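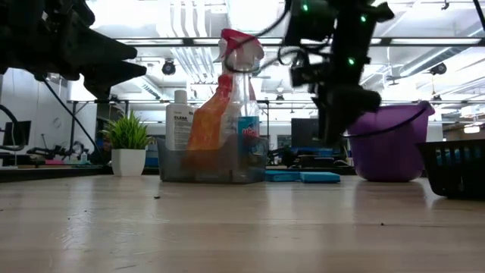
## Re: Startzeiten beim Lauf in Plitau

Hallo zusammen,

Dumisani Adams schrieb am 20.10.18:

> Die Supersport-Klasse soll in Plitau erst nach der Mittagspause fahren. Gilt das auch fürs Qualifying? Und bleibt es bei 22 Runden?

Nein, das Qualifying bleibt am Vormittag. Verschoben ist nur das Rennen, die Distanz beträgt weiterhin 22 Runden. Im Starterfeld sind bis zu 24 Plätze frei.

Das Team Zwane hat für den zweiten Fahrer noch keine Nennung geschickt. Die Startnummer 269 halte ich vorerst zurück. Wer wie im September in Dollavano Reifenwärmer anschließen will, bringt bitte eine eigene Kabeltrommel mit. Pro Box gibt es 3 Steckdosen.

Den Zeitplan schicke ich, sobald Todov die Streckenposten bestätigt hat.

Gruß
Chantelle Mabaso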